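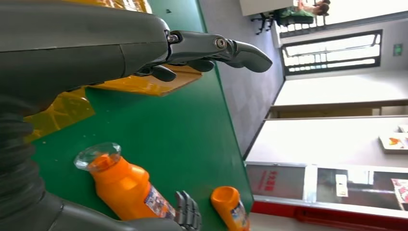 Packaging sorting by hand is slow work, and our project looked at whether the order in which items are put on the table changes how many end up in the wrong bin. We worked at one green-topped table at the Irkindale site for the whole of the spring term. The material was ordinary household packaging: bottles, card and plastic sheet. Color turned out to matter more than we had planned for. Two orange bottles with printed labels are easy to tell from yellow card, but a piece of yellow cardboard and a translucent yellow sheet lying near each other are easy to mix up, and most of our errors were of that kind.

By Lotte Verbeke
June 2018
Reading time: 2 minutes

Method

We used 54 items, all rinsed and dried before the first session. Each session began with the items spread out on the table. In the first set of sessions they were laid out at random. In the second set the bottles went down first, then the card, then the sheet. There were three bins, labeled Robles (bottles), Stumance (card) and Jandum (film and sheet). The names came from an earlier class project and we kept them so that our tables could be compared with theirs.

We logged 277 placements in total. A placement was marked wrong if the item was in the wrong bin at the end of the session, even if it had been in the right one earlier. Labels were left on the bottles. Caps were left on where we had them, and a bottle without a cap was treated the same way as a bottle with one.

Results

Of the 62 wrong placements, only 8 were bottles. The rest were card in the sheet bin or sheet in the card bin – nearly always yellow. White and brown card gave us very little trouble. Laying the items out in order helped with the bottles but made no clear difference to the card and sheet.

Problems

The light was uneven. The window is bright and the thin sheet is hard to see against the table when it lies flat. We tried turning the table and then put it back, as the door was harder to get through. Bottles also roll when they are laid on their sides, and two sessions had to be restarted after one fell on the floor.

Next steps

The group taking over in October should use card and sheet in different colors, or add a touch check before an item goes in the bin. The log sheets are in the project folder, sorted by session.

Last updated: June, after the supervisor's corrections to the Results section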